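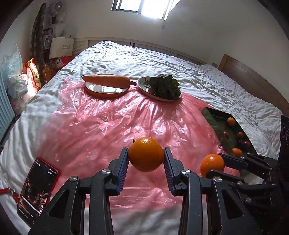 Speaker notes — equipment planning, hand-held grippers
Tane Ellery, 2020-06-07

Start with the number. We asked for 647 a pair, pads included. Let people write it down before moving on.

Then say what the talk covers: what we bought, what we forgot to put in the budget, what goes in the next request. Questions at the end, 5 minutes.

What we bought
Grippers for the pick-and-place work, used in pairs, one per hand. Two parallel jaws on each, with ridged pads. The oranges are a good case to talk about. They're round and the peel is dimpled, so the pads do most of the work. Quotes came from Kaddale and Olszewski. Kaddale was cheaper per unit. Olszewski sold pads separately, and that decided it for us. We went with Olszewski.

Pause. Ask who in the room has priced spare pads. Usually a few hands.

What we forgot
Pads. We budgeted for one set per gripper and needed a second by March. Put them on their own line as a consumable, next to tape and batteries.
Screws and a driver. The linkage is held together with small screws and they need checking. Cheap, but someone has to own the job.
Props. Plates, trays, produce. Fruit gets replaced every week and it came to nearly 40 a month. Finance asked for receipts, so keep them.
Shipping on returns. Skomby charged us both ways on one bad unit.

Where the work happens
Say this slowly, it gets missed. We plan for ordinary rooms, with soft surfaces and plastic sheeting that wrinkles. A bed is harder than a bench. If your quote assumes a flat table, ask the vendor what changes when there isn't one. Grumumier gave us a straight answer on this. They were out of our price range, but the call was worth having.

Next request
17 pairs, split over two orders. First order small, so we can change the pad type before the second. Spares at one set for every pair. I would still hold back part of the budget for repairs — last time we had none left when we needed it.

Skip the lease comparison if we're running late. It's in the handout, page 5.

Leave the cost table up during questions.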